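Backlash

The left finger had been lagging since December. It was not much, about 2 degrees at the servo horn, but Brayden Kowalchuk had printed the arms himself and knew what the geometry was supposed to do, and it was not supposed to do that.

He wrote the fault in the log under the previous one. Entry 153: left jaw trails right on close. No trail on open. He drew a line under it and put the kettle on.

The gripper was the third he had built. The first had been PLA and had crept under load until the jaws met at an angle. The second had been strong enough, but its pivots ran plastic on plastic and squealed so badly that his daughter Lavoie could hear it from the basement. She had named it Gikix, after the noise. The name had carried over to this one, although it no longer made the noise. The pivots were brass-bushed now and ran quiet.

Lavoie was at school in another province. She had left a list on the side of the fridge, in marker, headed THINGS GIKIX SHOULD BE ABLE TO DO BY THE TIME I'M HOME. Item one was pick up an egg. Item two was fold a shirt. Item three had been crossed out hard enough that he could not read it.

He had done the egg in October. It took 19 eggs.

The shirt was a different class of problem. An egg has a shape and keeps it. Cloth has whatever shape it was left in, and each attempt to grasp it produces a new one. He had tried closing on the nearest ridge, which was simple and worked when the ridge happened to be a single layer. It was seldom a single layer. With the left jaw trailing, the right one arrived early and pushed the fold over before there was anything on the far side to hold it.

He carried the gripper to the table and opened the jaws fully.

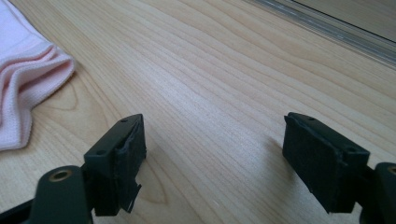

He began with the linkage, on the principle that the cheapest explanation should be eliminated first. He held the left arm and rocked it. There was no play at the pivot. He checked the screws in the finger block with a hex key and got less than an eighth of a turn out of either. The horn was tight on its spline. He swapped the servo leads and ran the close cycle again, and the left jaw still trailed, so it was not the servo and it was not the controller.

That left the pad. He had glued both on the same evening, from the same sheet, and had stopped looking at them some time ago. He ran a thumbnail down the left one. The foam had let go along the top and torn at the bottom, and when the jaws closed the loose part rolled under itself and held the finger off by its own thickness. The arm was arriving on time. It was the surface that was late.

He was a little annoyed at how long that had taken him – most of a month, and two bushings he had not needed to replace.

There was replacement sheet in the drawer, a denser grade from Plilum that he had bought for the second build and never opened. He cut the pad oversize, scraped the old adhesive back to bare plastic with a chisel, wiped the face down with isopropyl and waited for it to flash off. The instructions on the glue gave a clamping time. He doubled it. Then he did the right side as well, although it would have lasted until spring, so that the friction would match.

The phone went while the clamps were on.

"Is it folding yet?" Lavoie said.

"It's having its pads done."

"Like a dog at the vet."

"Roughly that, yes." He turned the clamp handle a quarter turn, found it would not go, and let go of it. "What was item three?"

There was a pause on the line, and what sounded like a bus.

"On the fridge? I crossed that out."

"I know. I'm asking for planning purposes."

"It was wave," she said. "I figured it was dumb. It's only got two fingers."

He told her that it was a matter of wrist, mostly, and that the wrist was the weak part of the current design. She said she had to go, Drosimley was her stop. He said all right.

At half past nine he took the clamps off and ran the close cycle. The jaws met square. He ran it again to be sure, then opened the log and wrote entry 154: pads replaced both sides, trail gone, cause was adhesive. Under it he started a sketch of a wrist joint with one more axis than the shirt would need.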